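Neues aus der Robotik-AG: Der Würfel und der Stift

Seit September arbeitet unsere AG im Technikum Eltness an einer neuen Aufgabe. Zwei Arme, eine Unterlage mit Marmormuster und ein kleiner Holzwürfel - mehr Material braucht es nicht, und trotzdem sind wir damit schon viele Nachmittage beschäftigt.

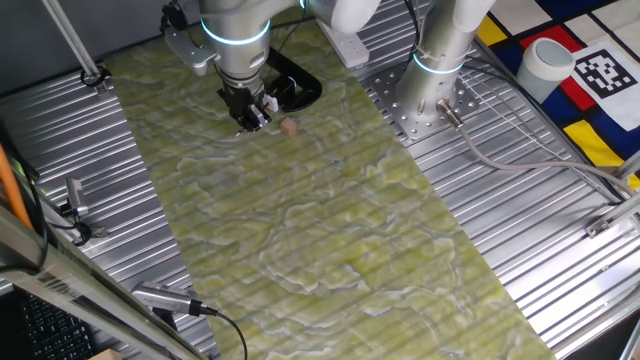
Der kleine Holzwürfel auf der Unterlage, links daneben der Greifer.
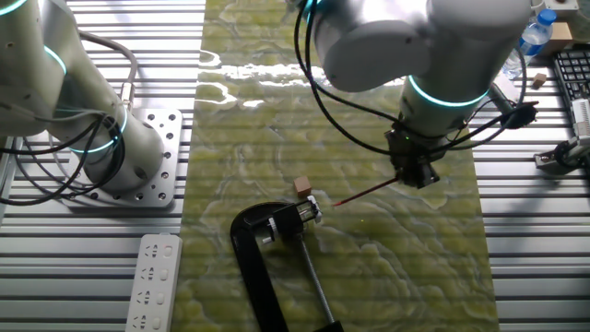
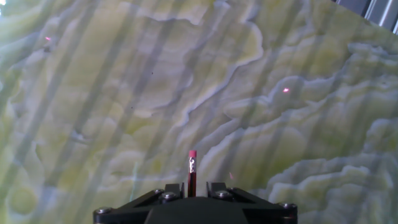

Die Aufgabe stammt aus dem Wettbewerb Zorkard, an dem wir im Frühjahr mit zwei Gruppen teilnehmen möchten. Ein Arm hält einen Stift und soll damit den Würfel in ein Zielfeld schieben, ohne dass der Würfel kippt. Das Zielfeld wird erst am Wettbewerbstag bekannt gegeben. Deshalb üben wir mit verschiedenen Startpunkten und schreiben jeden Versuch in die Tabelle, die Refugio Zepeda für uns vorbereitet hat. Im letzten Monat waren es 65 Versuche, davon 30 mit gutem Ergebnis. Für den Anfang sind wir damit zufrieden.

Die größte Schwierigkeit liegt bei der Höhe. Wenn die Spitze zu tief fährt, drückt sie auf die Unterlage und der Stift verschiebt sich zwischen den Fingern. Wenn sie zu hoch bleibt, berührt sie den Würfel nur an der oberen Kante, und er fällt um. Fongchan Nilsuwan hat vorgeschlagen, die Höhe vor jedem Durchgang an vier Punkten der Unterlage neu zu messen. Das kostet Zeit, aber die Versuche sind seitdem viel gleichmäßiger geworden.

Mit der Bilderkennung sind wir noch nicht so weit. Das Muster der Unterlage ist unruhig, und wenn das Licht sich darin spiegelt, findet das Programm manchmal einen Würfel, wo keiner ist. Rutilio Bermúdez und Wenceslao Villaseñor sammeln jetzt Aufnahmen zu verschiedenen Tageszeiten. Wir hatten auch überlegt, eine einfarbige Unterlage zu nehmen, aber die Gruppe hat sich dagegen entschieden - wir wollen lieber das Programm verbessern.

Wir treffen uns wie bisher um 16 Uhr im Raum Gallegos, zurzeit sind wir neun Personen. Neue Mitglieder sind herzlich willkommen, Vorkenntnisse im Programmieren sind nicht nötig. Wer zuerst nur zuschauen möchte, kann einfach vorbeikommen. Bitte feste Schuhe anziehen und lange Haare zusammenbinden. Fragen beantwortet gerne Heriberto Barrera, am besten direkt vor oder nach dem Treffen.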